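Clause 16

The standard ran to 29 pages and she had read all of them on the train, twice, looking for the place where it said anything. Sulov had paid for it. Trirkito had written it. Aravena, who made the arms, had been consulted throughout, and you could tell where, because those were the clauses with "where practicable" in them.

She was the assessor. She had a lanyard that said so, and a tablet with the checklist on it, and a chair she had been told was the good chair.

Clause 4 was training. Everyone at the bench had been trained. She asked what in, and the man in charge of the bench said in the standard. Clause 9 was the stop button. She pressed it and the arm stopped. She wrote down that it had stopped and did not write down that they had moved a trolley to let her reach it.

Clause 16 was the one she had come for. The gripper shall not apply force to a bound item unless the item is supported by a competent person. It didn't say what supported meant, or how much force, or how anyone would know. She had put this to Trirkito in September, in writing, and had been thanked for her engagement.

They started on the art books after the tea break. She left the good chair and stood where she could see the fingers.
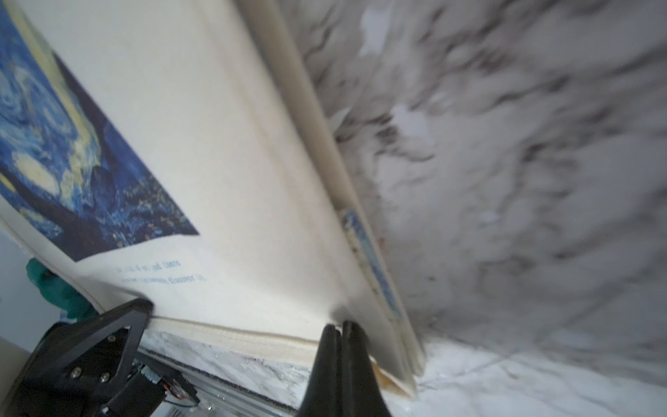 Support is whatever stops it falling over, said the voice from Jurnano on the speakerphone, and if we put a number on it we'd have to buy something to measure it with.

She asked whether that was the official reading.

The speakerphone said it was a reading.

She looked at the green glove and the two black fingers and tried to decide which of them was doing the supporting. The form had a box for yes and a box for no. There had once been a box for comments, but it had been taken out at the second revision, for consistency. She held the stylus over the glass until the tablet dimmed and she had to wake it up again.

"We've done 994 of these," said the man in charge.

"And how many did you damage?"

"None reported."

"Who reports them?"

He said that would be under clause 22. She turned to clause 22. It said that damage should be reported by the person who found it, and that the person who found it should be the person supporting the item. She read it out to him and he nodded along, as if to a song he liked.

There were 700 more books to go before the end of the contract. The certificate was already on the shared drive, with a gap for her signature and the date typed in, 3/23/23, the wrong way round for anyone in the building.

She asked them to do the last one again, slower. The man said the speed was set by Aravena. She asked what the standard said about speed, though she knew, and he found her the page.

Appropriate, it said.

She sat back down in the good chair and ticked no, and the tablet asked her if she was sure.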